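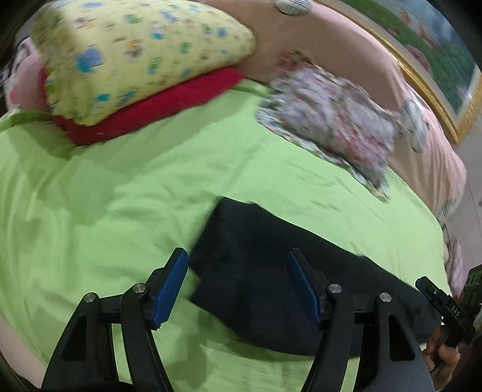

*Firkberg Technical College – Department of Robotics and Automation*

# Chapter 4
# Teaching by Showing

Most of the robots in the first three chapters were told what to do in numbers. A programmer wrote down a position, a speed and a gripper force, and the arm went there. That works well when the part is a steel bracket and the bracket is always in the same fixture. It works badly when the part is a pair of dark trousers lying on a bedsheet.

Think about what a program for folding those trousers would have to say. Where is the waistband? It depends on how the garment was put down. Where should the fingers close? On the edge, but the edge may be tucked under, and a dark cloth gives the camera very little shading to work with. How hard should the gripper pull? Enough to move the trousers, and not so much that the sheet comes with them. A person settles all of this without thinking about it. Very few people could write it down.

This chapter is about the other way of getting a task into a robot, where a person performs the task and the machine learns from a record of it. The general name is **learning from demonstration**. The person is called the **demonstrator**, and one complete performance of the task, from start to finish, is a **demonstration** or an **episode**. Both words are in common use, and this book treats them as the same thing.

## 4.1 Three ways to show a task

There are three common methods, and they differ mainly in what the demonstrator is holding.

**Kinesthetic teaching.** The demonstrator takes hold of the robot arm itself and moves it through the task. The joints are set so that they give way under a light push, and the joint angles are recorded. Nothing has to be converted afterward, as the record is already in the robot's own terms. The drawbacks are that the work is slow, the person's body often blocks the camera, and moving two arms at once is tiring and clumsy. You used this method in the pick-and-place lab at the end of Chapter 3.

**Teleoperation.** The demonstrator stands apart from the robot and drives it by remote control. The controls may be a joystick, a pair of tracked handles, or a smaller copy of the arm, called a leader arm, that the real arm follows. The camera view stays clear and the data again come straight from the robot. Against that, the demonstrator can't feel the cloth unless force feedback has been added, and most beginners drive far more slowly than they would work by hand.

**Hand-held grippers.** The demonstrator carries the gripper and leaves the arm out of it altogether. A camera fixed to the tool records what the fingers are near, and the tool's path through space is worked out from the video, from motion sensors or from both. No robot needs to be present, so demonstrations can be made in kitchens, bedrooms and workshops. The price is paid later, when the recorded path has to be turned into something that a real arm, with real joint limits, is able to follow.

The opening picture of this chapter belongs to the third method. Keep it in mind as you read Section 4.3, where camera placement is discussed. The view travels with the tool, and a quick movement of the wrist can blur whatever is behind the work. Note too how much of the image is taken up by things that have nothing to do with the garment – pillows, a headboard, a framed picture on the wall. A learning system has to find out for itself that they don't matter. It does so by seeing the same task done in many different rooms.

## 4.2 What gets recorded

A demonstration is more than a video. For each moment in time, a useful record holds two things: what the robot could have sensed, called the **observation**, and what it should have done, called the **action**. For a gripper working on cloth, the observation is usually one or more camera images plus the current opening of the jaws. The action is the next change in position and angle, plus the next opening.

The two must be lined up in time. If the images arrive late and the positions don't, the record will say that the jaws closed before they reached the cloth, and the robot will learn to do just that. Timing errors of 80 milliseconds are enough to spoil a fast grasp. In the Livberg trials, which we return to in Section 4.5, the first batch of 44 demonstrations had to be thrown out for this fault alone. Each one looked fine when played back as video.

Hand-held tools add a further question. When the demonstrator uses two grippers, the record needs to say where each one is in relation to the other. Knowing each path separately isn't enough. A fold depends on the distance between the two sets of fingers, and a small drift in either track will stretch or slacken the cloth when the arms repeat the motion.

## 4.3 How many demonstrations?

Students always ask this, and there is no fixed answer. A simple task with a rigid object may need only a handful. Cloth takes more. The Pritley laundry project began with about 500 episodes of a single fold and found that the results depended less on the total than on how much the starting positions varied. Episodes that all began with the garment laid out flat taught the robot very little about a garment that wasn't.

Variety has to be planned. Before a session, write down what will change from one episode to the next:

- the garment, its color and its size
- how it is lying at the start
- the surface under it
- the light in the room
- the height and side the demonstrator works from

Also decide what will stay the same. The end state should be fixed, and so should the order of the main steps. If one demonstrator folds the legs together first and another begins at the waist, the robot may learn an average of the two, and the average of two good folds is usually a bad one. Georgiou's method, covered in Section 4.6, deals with mixed strategies directly, but it needs larger sets of data than most student projects can collect.

### Before you go on

Choose a short household task that you can finish in under a minute. Do it once at normal speed, then again using only a thumb and one finger of each hand. Write down every point where the second attempt differed from the first. Keep your notes – you will need them for the lab in Section 4.4.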